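May, session notes, council speech transcripts

Picking up from the last entry. The job is still to get the Brolteldale council leader's annual address into the same form as the earlier ones so that the budget passages can be compared year on year. Kendra Cloutier has the scans, I have the text and the alignment.

## Source state

- Hilten archive copy: complete, two columns, running header on every page. Header text was being read into the body. Stripped by position; stripping by string missed the pages where the scan was skewed.
- Casado copy: no header, but the interruptions from the floor are set in the same type as the speech. No way to separate them automatically. Marked by hand.
- Audio exists for the second half only. Starts partway through the roads section.

Word count for the leader's speech after cleaning: 3,681. Before cleaning the Hilten file was 400 words longer, nearly all of it headers and the clerk's procedural lines. The clerk's lines are kept in a separate file, as they give the order of business.

## Disagreements between copies

Three places where the copies differ in substance:

1. Bus subsidy. Hilten has "will maintain", Casado has "would maintain". Audio has "will". Went with audio.
2. Library hours. Casado omits the whole sentence about evening opening. It falls before the audio starts, so unresolved. Kept in square brackets with a note.
3. Reply to the opposition group on arrears. Hilten runs the question and the reply together as one paragraph. Split at the Casado break.

Kendra thinks the Hilten text was corrected by the leader's office before deposit. Plausible for item 2, as the sentence reads more like a press line than speech. No evidence either way. Don't write it up as fact.

## Segmenting

Ran Fosteo with the default settings first. It cuts at every paragraph, which gives far too many segments for the finance part and splits the rates announcement from its own qualification ("subject to the settlement"). Raised the minimum segment length and reran. Ended with 10 segments, and the boundaries match the topic changes I would have picked, apart from housing and planning, which it still joins. Split those manually.

Topic labels as last year, except that "recovery" is dropped and its contents moved under "finance". Last year's file needs the same change or the comparison will show a fall that isn't there.

Speaker labels: "Leader", "Clerk", "Member (opp.)", "Member (gov.)", "Floor". Use "Floor" only where the speaker is unnamed in both copies. Applause is recorded in Casado only, so leave it out of the merged text and keep it in the notes column.

## To do

- Relabel last year's "recovery" passages.
- Ask the Hilten desk whether a draft of the address was deposited with the final text.
- Second listen to the audio at the rates passage. One figure is unclear under the noise from the benches and both printed copies may be following the script.
- Export the merged file with line numbers. Kendra needs them for the citations.

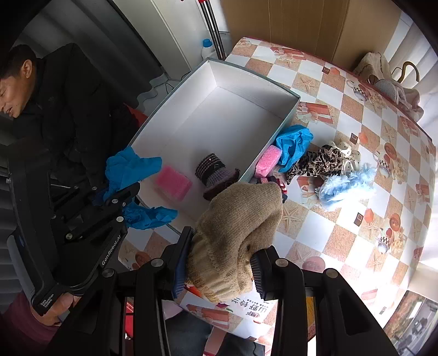 ## Settings used

Fosteo, minimum length raised, sentence splitting on, header filter off (done beforehand). Bracketed text is excluded from counts. The 3,681 above excludes the library hours sentence for that reason; anyone recounting from the plain Hilten file will get a different number.

Merged file saved next to the two sources. Sources left untouched.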